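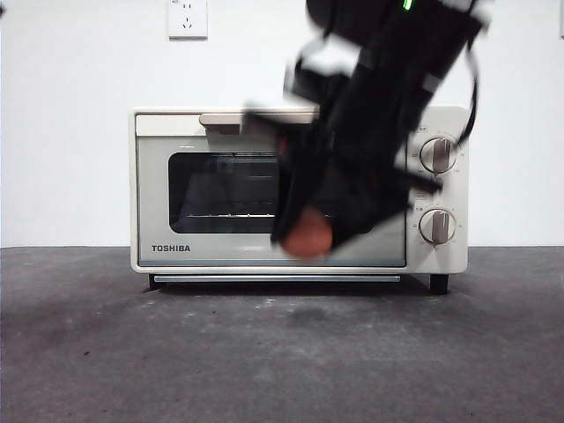
Reviewers at the time called Morkurano the only art quarterly they read from back to front, the exhibition notices being better than the essays. The magazine was published from a shopfront in the Clonavari arcade and covered painting, printmaking and artists' books. It ran for 14 issues.

Each issue was printed in two colours on uncoated paper. The first had a print run of 500 copies, sold mostly through gallery counters and by mail. By the sixth issue the run had grown to around 2,000, and the publisher, Durix, had begun to bring out a line of exhibition catalogues in the same format.

Contents

The front section carried long essays, often on women painters and printmakers of the years between the wars whose work had been left out of survey books. The middle pages — grey stock, unnumbered — were given over to a single artist. Notices of current shows filled the back.

Later issues

Issue 9 was a double number on woodcut and linocut, and is the one most often held by libraries. The cover price rose twice after that. The last issue appeared in May, without an editorial, and subscribers were offered catalogues in place of the copies still owed to them. A planned index was never printed.

See also: Artists' books; Little magazines; Linocut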